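Working Rules for Clear Containers

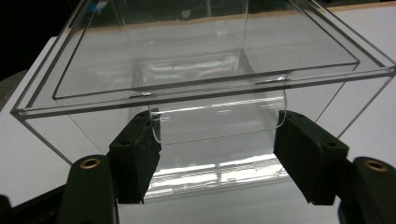 Last modified: September, 9:40 pm

I keep a short rule sheet for handheld gripper collection. It started as a note to myself and is now pinned in the Callis wiki, where people edit it without telling me. This post covers the part on transparent objects, which has changed the most since spring.

The reference object is a clear acrylic box with a lid and a front tab. The task is one sentence: take the tab between the fingers and open the lid. On an opaque box we had one page of rules for it. The clear box needed three, and most of the added text concerns what counts as an acceptable grasp.

Rule 1. Grasp the tab from its two sides. Top-and-bottom pinches on a wide, shallow tab tend to slide, and they put a finger between the camera and the hinge side of the lid. With a side grasp the fingers come in at left and right, and the lid panel stays in view. Pallavi Nautiyal wanted to allow both grasps and sort them out at labeling time. We tried that on one batch of 300 episodes and dropped it. Mixed grasps are fine if you mean to collect mixed grasps. We hadn't planned to.

Rule 2. Both pads must touch before any lift. Operators tend to start the lift when the first pad lands. Pause with both pads on the tab, then move. The pause is half a second on the Fida protocol and a full second on Trevora. I have no strong view on which is correct, but one session should never contain both.

Rule 3. Do not clean up the reflections. This one gets the most argument. Overhead light on acrylic gives bright bands across the front wall and streaks on the tab, and the first instinct is to move the box until they go away. Leave them. Set the lights at the start of the session, write down the setting, and place the box where the placement list says to place it. Ramesh Prajapati ran a diffuser for a while and got very even footage that was of little use for any other room.

Rule 4. Smudges are allowed, labels and tape are not. A smudged lid is a normal lid. A strip of tape on the tab gives the policy a landmark it will not have later. Wipe between sessions, not between episodes.

Rule 5. Check the pads. Look at the pad edges before each session and record their state as good, worn, or replace. "Worn" is usable. A pad that is lifting from the finger is "replace," even if it still grips. Mamta Sisodia keeps the replacement log, and its dates have explained two odd dips in our success rate so far.

Rule 6. Failed grasps stay in. Mark them and keep going. Of the 2622 episodes in the current set, 977 have a regrasp flag. Corey Pearce asked whether that was too many. I don't think so for this object, but the flag definition was loosened in revision 4, so don't compare it with the older counts.

Open items. There is still no rule on table color. White under clear acrylic makes the lower edges hard to pick out, and some 50 episodes on a dark mat are waiting for review. The wording on lid release is also unsettled: I prefer "open both fingers fully before retreating," and Pushpa Chaturvedi prefers a minimum gap in millimeters. Her version is easier to check from logs, so it will probably go into the next revision.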